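Hi all,

Time for the November update on the Retau community choir, and it's mostly good news! We started the season with seven people in a cold room and a keyboard with a sticky pedal, and last night we had to drag in extra benches from the hall. Of the $2225 you gave us, $400 has gone on sheet music and another chunk on the piano tuner (two visits, the old thing had drifted badly).

The winter program is nearly settled. We're opening with the sea songs, then the two rounds, then the long piece Irfan Rizvi arranged for us -- it's harder than it looks, and the altos have asked for an extra half hour at 7 before the full rehearsal.

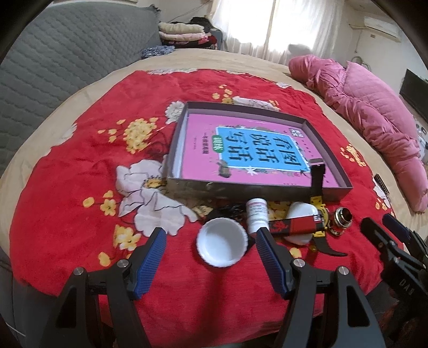 Keith Tomoana thinks the long piece should go before the break, while everybody's voices are still fresh, and he'd happily drop one of the rounds to make room for it. I'm coming around to that, but I want to hear a full run first.

Still to do: book the Vilberg hall for the concert, print 60 programs, and find a second tenor who can make evenings. Aqeel Niazi has a friend who might be talked into it. I'll send the receipts with the next report.

Usman Baloch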